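Ticket 819: Canteen booking page shows the wrong day
Product: Nustura Rota, hosted
Site: Clindberg, staff kitchen
Opened: 2020-10-21
Priority: Low (raised to High by customer, put back to Low by us, raised again)

Customer reports that anyone booking a lunch slot gets a confirmation for the day before. Two people have turned up for a lunch that, according to the system, they had already eaten.

Tried first: log out, log in, clear the cache. No change, but it had to be said.

Asked customer for the browser version. Received the make and model of the monitor.

Checked the site clock. Correct. Checked the time zone on the account. Set to a place none of us could find in the list, left over from the March import. Changed it to the right one and saved. Page said "Saved". Reloaded, and the old zone was back.

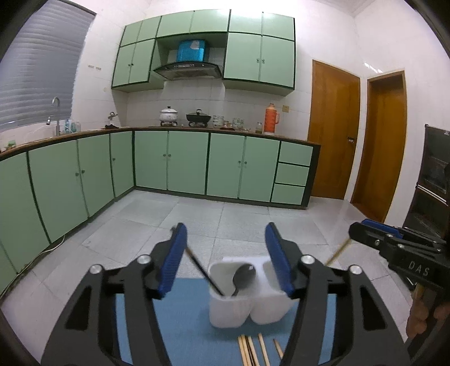
Tried the same change from our side with the admin login. Same cheerful "Saved", same result. Error log for the last 30 minutes is blank, so as far as the server knows everyone is having a lovely time.

Customer adds that the Öberg office has the same page and no trouble. Compared the two accounts line by line. Öberg has the Nuken calendar add-on switched off. Clindberg has it on, and nobody there remembers asking for it.

Switched Nuken off at Clindberg. Time zone now stays put after a reload. Made a test booking for the next day and got a confirmation for the next day. Did it again to be sure. 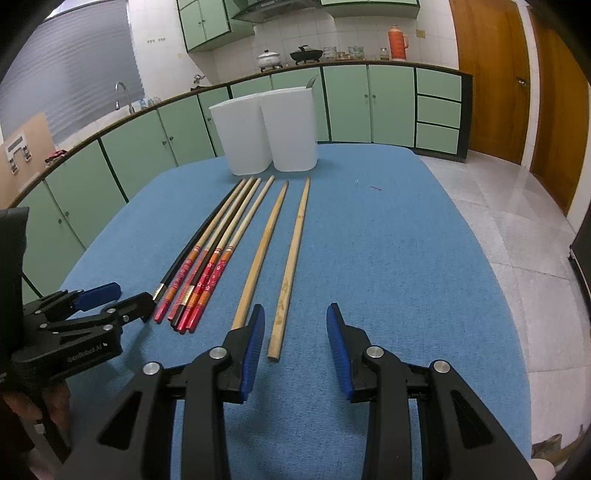

Existing bookings still carry the old date. The bulk edit tool takes 100 rows at a time and then times out at 30 seconds, whichever it feels like doing first. Ran it in small batches. All moved forward one day, apart from a booking called "test test DO NOT DELETE", which we have not deleted.

Customer asks if Nuken can go back on, as somebody liked the colours. Told them to leave it off until the add-on team replies.

Status: waiting on add-on team. Workaround in place.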